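Bivitus 中性笔用了三个多月，随便写写

先说结论：能买，别囤。赶时间的看到这就可以走了。

买的是 Bivitus 的按动款，0.5，黑色，顺手带了一支蓝的。同时在用的还有 Nikidley 的拔帽款和 Onu 的老款，所以下面基本是三家混着比。不是什么专业评测，就是一个每天要手写很多东西的人的流水账。

价格。黑色那盒加运费算下来比 Onu 贵一点，比 Nikidley 便宜。店里写着月销1,911，评论倒是有253条，翻了一大半，夸顺滑的多，骂断墨的也有。我这盒断墨的有一支，换了芯就好了，应该是芯的问题不是笔杆的问题。客服给补了一支芯，没扯皮，这点加分。

顺滑度。刚上手真的滑，滑到有点飘。写小字的人可能不喜欢，笔画收不住，我写“疆”字中间基本糊成一坨。写了一周习惯了。Nikidley 阻尼大一些，字会好看一点，但是写久了手腕酸。Onu 没什么可说，中规中矩，学生时代用到现在，闭着眼都知道是什么手感。

干得快不快。左撇子朋友问过这个。普通打印纸上等两三秒再蹭，基本没事。光面的便签不行，等十秒还是一道黑。拿 Jeten 的本子试，纸偏厚，吸墨快，几乎不蹭手，但是背面会透一点点，双面写的人自己掂量。荧光笔压上去会花，蓝的比黑的花得厉害，所以记重点建议先划再写，反过来就惨了。

握胶。这是我最想吐槽的。胶圈前面宽后面窄，食指刚好卡在接缝上，写满两页就有印子。夏天出汗还会打滑，八月那阵子我直接给它缠了一圈胶布，丑是丑，好用。十一月天冷了胶变硬，又好一点了。Nikidley 没有胶圈，光杆，冬天冰手。各有各的烦。
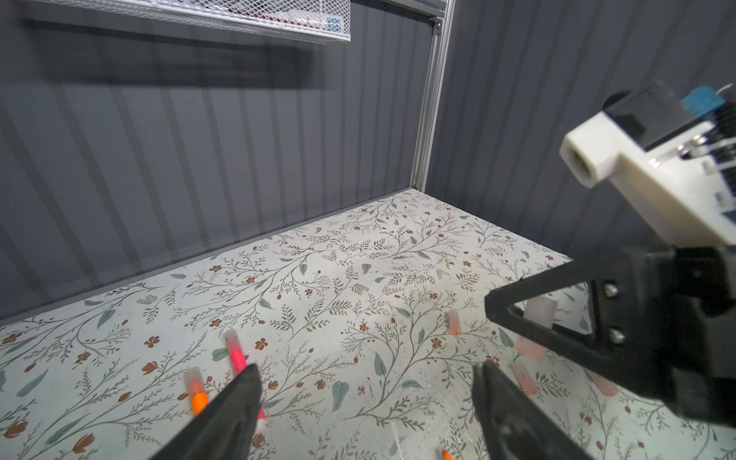
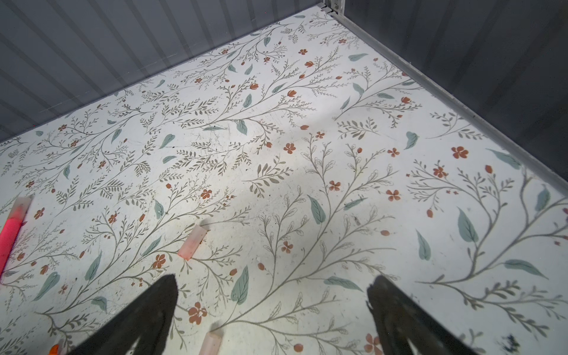

墨量这块，我是按抄写本算的，一面一面数。包装上标的书写长度是994米，谁也不会真去量，反正我抄到第三本的中间才换芯，最多200页的本子，算耐用的了。Onu 的芯大概撑两本出头。不过有个小毛病，剩最后一小截的时候颜色会变淡，不是突然没，是一点一点淡下去，抄东西的时候没注意，回头看半页都是灰的，只好重描，烦死。还有笔夹，塑料的，夹衬衫口袋没问题，夹厚一点的本子封面就开始往外翘，掰过两次之后就松松垮垮了。说到找笔，黑笔杆是真不显眼，要是桌布跟图里一样是浅底印花的还好，深色桌面上随手一放就得摸半天，白底配枝叶花纹那种起码一眼能看见。所以后来我蓝的那支反而用得多，虽然墨色一般。放包里的话建议还是弄个笔袋，按动头很松，蹭一下就弹出来，我一件浅色外套的内袋就这么毁了，洗了三遍还有印。

按动的声音。咔哒咔哒，挺脆，自己按着很爽，旁边的人想打你。开会的时候我都换 Nikidley，拔帽的安静。图书馆也别带了吧，真的响。

替芯。通用的不太行，长度差一丢丢，塞进去笔尖会晃，要垫一小片纸。官方替芯十支装，价格还可以，但是经常缺货，我上次等了快两周。黑的有时候能抢到，蓝的基本随缘。Onu 的芯楼下文具店就有，这一点 Bivitus 完败。店家说年底会补货，到时候在看吧。

颜色再补一句。黑色够黑，复印扫描都清楚。蓝色偏紫，不是那种正蓝，填表格有被退回来过一次的经历，窗口说颜色不对让重填，我也懒得争。要填正式东西的老老实实用黑的。

放久了会不会干？出差扔抽屉里十来天没动，回来划了几下才出水，头两笔是空的。Nikidley 盖着帽子，拿起来就能写。按动笔可能都有这毛病，不单怪它。

适合谁：每天写得多、写得快、字不讲究的，比如我。不适合：手汗大的，写小楷字的，对声音敏感的。

送人的话包装太素了，一个透明塑料袋加一张卡纸，拿不出手，Nikidley 的盒子好看很多。

打分的话，顺滑8，耐用7，握感5，替芯4。总的7分吧。下一盒大概还会买，但是会等打折，平时价格有点不值。胶圈那个问题我给店家留言了，说会反映，反映到哪去就不知道了。

补充：刚又发现笔杆上的字磨掉了，Bivitus 剩个 vitus，才三个多月。不影响写，看着有点掉价。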